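The Quiet Return of the Town Carpet

By Hala Abou Zeid

For many years the people who write about floors told us that carpet was finished. Wood was clean, stone was serious, and carpet was for the houses of our aunts. I have believed this also. Then I spent part of October in Rumgate, where carpet was woven for 147 years, and I began to look down more often.

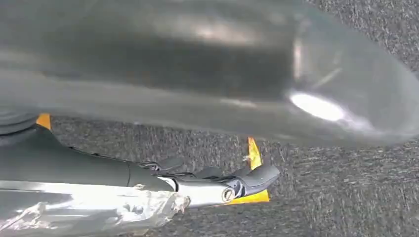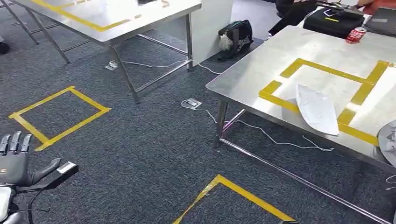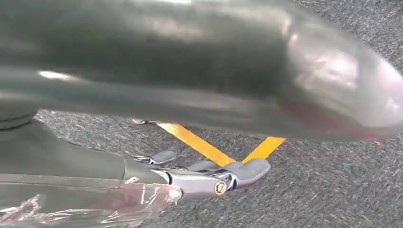
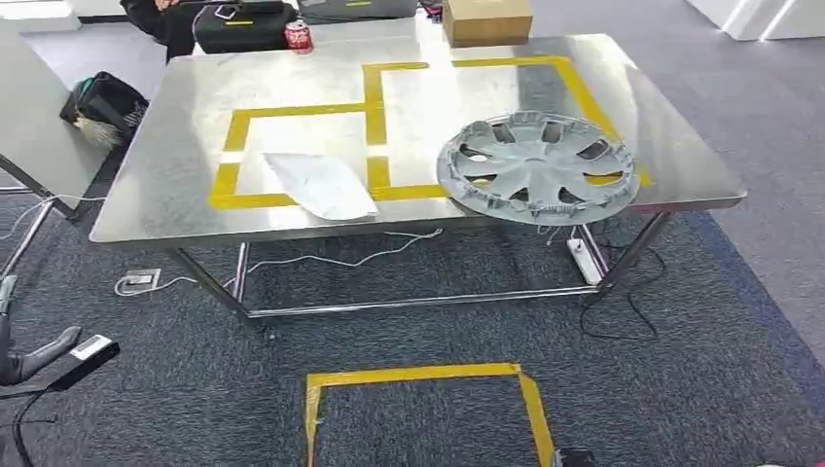 Gráinne Mulcahy does not agree that it ever went away. According to her, the rich people took it out and the offices kept it, and the offices have always bought more of it than the rich people.

She may be right. The mill of Mac Suibhne, on the lower road, closed its big looms when the hotels stopped ordering red and gold patterns. What remained was the plain cloth in dark colors, blue and gray mostly, which is made in a long low building behind the old one. It is not romantic. The noise starts at six in the morning and you feel it in your teeth.

I asked Haziq Ismail, the dyer, why a dark floor is so difficult. He showed me two pieces of blue which for me were the same blue. He was a little offended. One had more green in it, he said, and after a few winters of sun through a window it would look tired. The mill keeps 700 recipes for color in metal drawers, and 200 of them are for gray.

The speckled grays have their own history. A single gray shows every crumb and every thread, so the weavers mix a paler yarn in small amounts, and the eye becomes less strict. Terine, the oldest of these mixtures, was first sold to a school. Treasa Ó Conaill walked on it as a pupil and now mends it by hand, with a curved needle and a lamp. From two steps away I could not find her repair.

Not everybody is convinced. Nam-gil Ji has lived with bare boards all his life and told me that a carpet is only a way to keep dust for later. He laughed, but he left his shoes by the door of the showroom and stood for a long time in his socks on a square of charcoal wool.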